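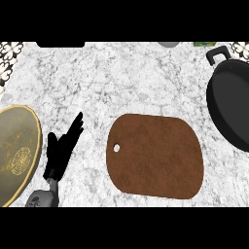 Why does bread dough need to rest before you shape it? Gluten tightens up when you handle it, and a rest lets it relax so the dough stretches without springing back.

I spent years skipping this step and blaming my flour, so please learn from me! In week 8 we'll be using the Haltum loaf recipe again (page 39 of the course pack), and I want everyone to try it with a short rest and a long one. Write down how the dough feels each time – sticky, slack, bouncy, whatever word comes to you.

Salt matters here too. It firms up the gluten and slows the yeast, and if you forget it you'll get a fast, floppy dough that tastes of nothing much. I've done it twice this year.

For the reading, Aaliyah Paquette's chapter on slow doughs is on reserve at the Quaye library. Skip the part on rye for now, we'll get there in June. Bring your notes on Saturday, plus a bowl with a lid if you have one.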